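Notes on running a monthly tech meetup, part two

Part one covered finding a room. This part covers what happens between booking the room and locking it, which is where most of my mistakes were. The group is called Zornura. It meets monthly, the talks are on networking, embedded work and whatever else people submit, and the February meeting was the first one I ran alone.

Registration

We use a plain form with three fields: name, email, dietary needs. I removed the employer field last year. It was there for badges, and badges with employers on them made people sort themselves by company at the food table. The room at Flament is rated for 45 seats, and I close the form at that number. Before, I let it run over and trusted the no-show rate. In one month nearly everyone came, and several people stood at the back for two hours.

The mailing list stands at 2711 addresses. Most of them are dead weight. A list that size tells you how long you have been collecting addresses and very little about who will turn up. I send one announcement and one reminder, both in plain text, with the street address in the first line.
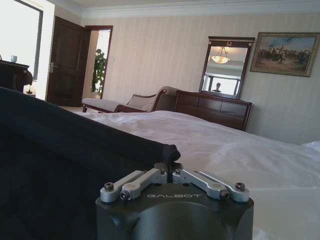 Name labels took me longer to get right than they should have. My first batch had the group's logo in full color and the person's name in a thin font under it, which could be read from arm's length and no farther. Thin light gray capitals on a black housing, like the GALBOT lettering, look good on hardware and are a poor choice for a badge. I now print first names in heavy black type on white stock, with the last name smaller below. The logo is gone. The template is a text file and a short script, and a full set prints in one pass.

Schedule

Doors at 6:30 p.m., first talk at 7. Two talks of 27 minutes each, with questions after. The odd number comes from dividing what was left of the evening once food and changeover were taken out, and it has stayed because speakers remember it. Changeover is the part that slips. The laptop goes to sleep, the adapter is in somebody's bag, the slides are on a drive the other machine will not read. All speakers now send a PDF by noon, and I load everything on one laptop — mine — before the doors open.

Kai-wen Yu gave the second talk in February, on clock drift in cheap sensor nodes, and finished on time with the questions still to go. The slides are linked from the group page. The section on temperature compensation is worth reading even if you missed the talk. 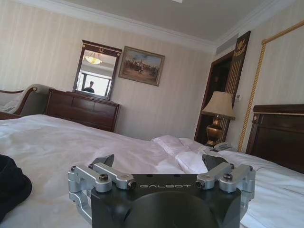 Money

The room is free to us as long as the host's name is on the announcement. Food is paid for by Jakon, who have asked for one slide and no speaking slot. Au covers the web hosting. I keep the three arrangements in a single spreadsheet, with the renewal month for each in its own column, and I check it when I send the announcement.

I order for 46, one more than the seats, so the speaker who talks through the break still gets to eat. Leftovers go home with whoever helps stack chairs.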